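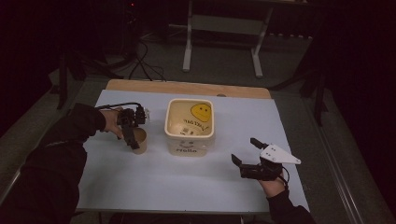
Desktop storage box

A desktop storage box, also called a desk tidy, a catch-all or, in households where it has been in place for more than a month, "the box", is a small open container kept on a table, desk or shelf to hold objects that have no other home. It is usually moulded in plastic, has no lid and is low enough to reach into without standing up. Many bear a cheerful printed message, addressed to whoever has come looking for the scissors.

The type is distinguished from the pen pot, which is tall and narrow, and from the storage crate, which is large enough to be somebody else's problem.

Contents
1 Form
2 Decoration
3 Use
4 Paper cups
5 Tidying methods
6 Care
7 See also

Form

Most boxes are square or oblong, with straight or slightly sloping sides and rounded corners. Sloping sides allow empty boxes to be nested for transport, after which they are difficult to separate. The rim is generally rolled or rounded, to stiffen the walls and to spare the fingers. Cream, white and pale grey are the common colours, with pink and mint green appearing in spring ranges.

Sizes are not standardised. The Mets series, sold through stationers, has a base 159 mm square, and was designed to take a folded letter only if the letter was folded again. The larger Fekska box holds a pair of reading glasses in their case, but not at the same time as anything else. Makers describe both as "medium".

Open tops are preferred for daily use. Lidded versions exist and are bought in good faith, but the lid tends to be taken off in the first week and put underneath the box, where it stays.

Decoration

Plain boxes are cheaper, though decorated ones sell better. The usual scheme is a line drawing or a simple face with a short English phrase, and it is found on boxes sold in countries where English is not otherwise used on kitchen furniture. "Hello" and "Have a nice day" are among the most frequent wordings. The smiley face, normally yellow with dot eyes, may be printed on the outside, on the inside wall, or on both.

Printing on the inside has the drawback that it disappears as soon as the box is used for its purpose. A full box therefore greets no one. Abhishek Pant, whose short guide to household plastics remains the only one to give the subject a chapter, called this "a face that is only pleased to see you when you have tidied up", and considered it a fair arrangement.

The outer face wears first, particularly on boxes that are pushed about on rough tables. Letters near the base suffer more than those near the rim, so that an old "Hello" may in time be reduced to "Hell", a state in which several boxes are still giving good service.

Use

The box is meant for small things in regular use: keys, clips, chargers, lip balm, tape. In practice it also collects things in no use whatever. Commonly recorded contents include:

single batteries of unknown condition
foreign coins
the spare button from a coat since given away
an Allen key
elastic bands, some fused
a receipt kept in case

The Allen key is so regular a feature that some writers treat it as part of the box.

In offices the box marks territory. A desk with a box on it is taken, even if its owner has been in another building since February. At home it more often belongs to the table than to a person, and disputes over its contents are settled by tipping it out, an event that may take up the better part of an afternoon and return most of the contents to the box.

On a polished or pale tabletop a cloth or sheet is sometimes laid underneath. This prevents scratches and makes small dropped items easier to see. It also makes it possible to move the whole arrangement by pulling the cloth, a method popular with children.

Paper cups

Small paper cups are often used with desktop boxes, either as dividers inside them or as an overflow beside them. A cup will take drawing pins, beads or screws that would otherwise sink to the bottom of the box and be found by hand. Plain tan cups are the most usual; they are light, stack well and fall over when half full of anything.

Cups should be lifted by the sides and set down upright. Gripping too near the rim bends it, and a cup with a bent rim will not stack again. Those who place cups in a box for the first time commonly allow too little room for their own fingers, and find that the cup goes in easily but the hand does not come out without it.

Four cups in a square box leave a cross-shaped gap between them, which fills with paper clips.

Tidying methods

Several systems have been published. The Dimik method asks the user to empty the box completely, sort everything into "daily", "weekly" and "other", and put back only the first group. It makes no suggestion for "other", and later editions are silent on the matter.

The Flullasell method permits no more than 18 objects in a box at any one time. Followers are divided on whether a bundle of elastic bands counts as one object or as many. A long correspondence on this point was closed by the publisher on 6/8/21 without a ruling.

The commonest method has no name, and consists of buying a second box.

Care

Plastic boxes may be washed in warm water with a little washing-up liquid. Scouring pads should be avoided, as they remove the printing before they remove the glue. Ink marks on cream plastic can be reduced but seldom cleared, and are best turned to the wall.

Boxes left in strong sunlight turn yellow, cream ones least noticeably. A cracked corner can be taped from the inside. The tape will generally be found in the box.

See also

Biscuit tin (sewing equipment in)
Drawer, kitchen, third
Pen pot
Tray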